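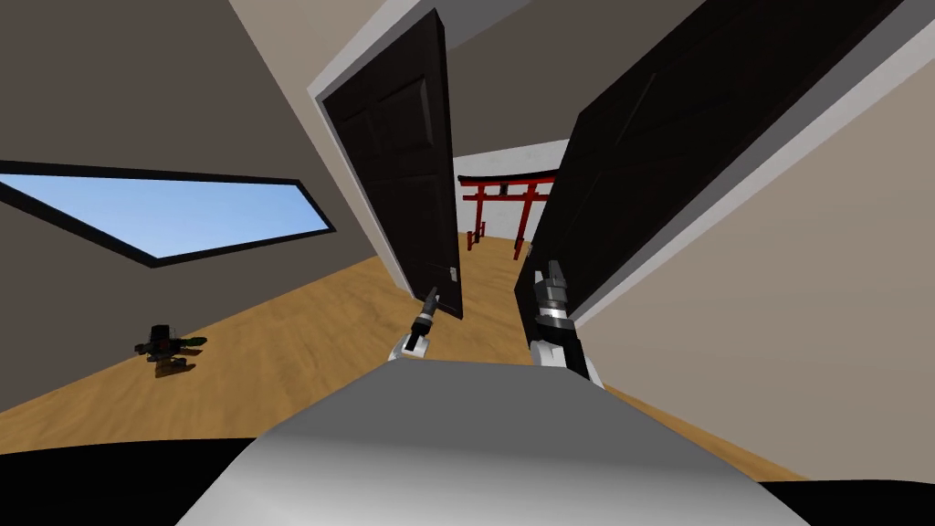

Door Opening by Teleoperation, Project Report

Theda Nolte
Project group Zalier, final version (September)

1. What we wanted to do

Teach a two-armed mobile robot to get through a double door in simulation. No hand-written door controller, no motion planner. A person drives the robot through the door by remote control, we record it, a policy gets trained on the recordings. Plan was to have the doors first and then a second task (carry a box through the same doors). Second task did not happen, see section 6.

Why doors: both arms and the base have to work together, and a door moves on an arc so you can't just push straight ahead and hope. Also the simulator already had decent doors.

2. Setup

Robot model is the one from the course, gray torso, two arms, wheeled base. The house is a ready made one we called Solanby. Dark paneled double doors, wood floor, corridor behind with a small red torii gate at the end. We kept the torii as the goal marker. Operator steers for it, and success is defined as the base crossing the door line.

Teleop software is called Hustitar, written by last year's group, we patched it. Two hand controllers for the arms, thumbstick on the left one for the base. Triggers close the grippers. The view comes from the head of the robot, so if the head tilts everything tilts. We got used to it after a while but new operators complained, and one person had to stop after 3 tries because of nausea.

Recorded per step: joint positions, gripper opening, base velocity, head view, door hinge angles. The hinge angles are only for scoring, policy does not see them.

3. Collecting the demonstrations

First attempts were bad. Everybody grabs the handle and then drives the base forward with the arm stiff, and the simulator does not like that, arm jitters and the door snaps back. What works better:

- stop the base well before the doors
- handle first, left arm, small push only
- right gripper against the inner edge of the right door and keep it there
- base forward slowly, both elbows a bit bent
- let go of the handle late, when the gap is wide enough for the torso

We wrote this on one page and gave it to all operators. Demos got shorter and also more alike, which the training liked. Maybe too alike, more on that below.

In the end 300 demos recorded. After throwing out the ones where somebody reset halfway or the door clipped through the arm, 101 were left for the clean set. That is a lot of waste. Most of it from the first two weeks, before the one pager.

4. Training

Behavior cloning, small image encoder plus joint state, predicts a short chunk of actions. Policy is named Gil (no reason, first name in the list). Trained on the clean set, then again on everything to compare. The run on everything was worse, arms would hover in front of the handle and not commit. Probaly because half the early demos hover there too, operators were figuring out the buttons.

One thing that cost us days: base velocity was logged one step late compared to the arms. Replays looked fine because the delay is tiny. Trained policy did not look fine, drove into the left door over and over. Found it by replaying a recorded demo open loop and plotting the two signals over each other. Fixed in the exporter, re-exported, retrained.

5. Results

Evaluation was 1,981 rollouts in total over all checkpoints, run overnight, with start position and heading shuffled a bit. Best checkpoint got through in almost two thirds of its rollouts. Failures by type, most common first:

Handle missed. Gripper closes on air next to the handle and the rest of the motion plays anyway.
Right door swings back. Right gripper slips off the edge and the torso gets stuck in the gap.
Base drifts. Robot ends up too far left, mostly when the start heading was far off.

The first one is clearly from the demos being too similar. No one ever showed it a missed grab and a second try, so it has no idea there is such a thing. We recorded a few recovery demos at the end but too late to train with them properly.

6. What is missing

Box carrying, not started. Real robot, not started either, lab slot was given to another group. Force feedback would help the operators alot, right now you only see that you are touching the door, you don't feel it. A level head view option should go into Hustitar before the next group uses it. The patch is half done and sits in the branch with the exporter fix.

Who did what: I did teleop patches, operator page and sections 1 to 3. Training and evaluation was done by the rest of the group together, log files are in the shared folder under Zalier/runs.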